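3.2 Surfaces, and what people mean by "clear"

Participants were asked to tell us when a tabletop was clear. We had assumed, with the confidence of people who had not yet asked anyone, that this would be the easy part of the study. Of the 64 households that completed the tidying diary, 40 used the word in their first entry, and they used it for at least two different states of affairs. For some, a clear table had nothing left on it. For others, it had nothing left on it that belonged somewhere else, a definition generous enough to admit a fruit bowl, a charging cable and, in one household, a sewing machine that had lived there since May.

Arnardóttir's earlier coding scheme handles this by scoring the number of items left behind. The scheme is tidy, and it works well for shelves. On tables it produces the odd result that a surface with one large stack of mail scores better than a surface with a salt shaker and a pepper mill. We therefore scored bare area as well, and added a separate code for marks, meaning anything that stays put when the objects leave: scratches, specks, stains, rings. Figure 4 gives a surface with nothing loose lying on the wood and one small dark mark, a speck or a scratch, breaking the grain.

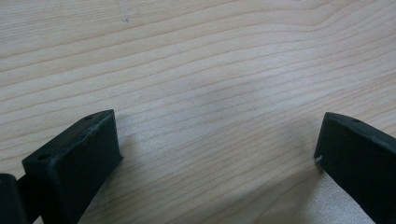
Figure 4. Pale wood surface coded "bare, marked."

The mark code caused more argument than everything else in the manual put together. Pale wood was the worst offender. A fine line running with the grain can pass for grain, and a dark fleck in it can pass for a crumb until a coder tries to imagine brushing it off. Our two coders disagreed on 166 of 1,770 surface entries, and most of the disagreements concerned marks smaller than a lentil. Yolanda Peñalver, who settled these cases, eventually ruled that any mark both coders had to lean in to see would be recorded as minor and left out of the main analysis. Morale improved at once.

Householders had less trouble. They rarely mentioned marks on their own tables, and when prompted they tended to supply a history in place of a description ("that's from the move"). A mark with a story attached seems to count as part of the furniture. The same participants were noticeably less forgiving of marks on tables belonging to their in-laws, a pattern we report in Section 4 without further comment.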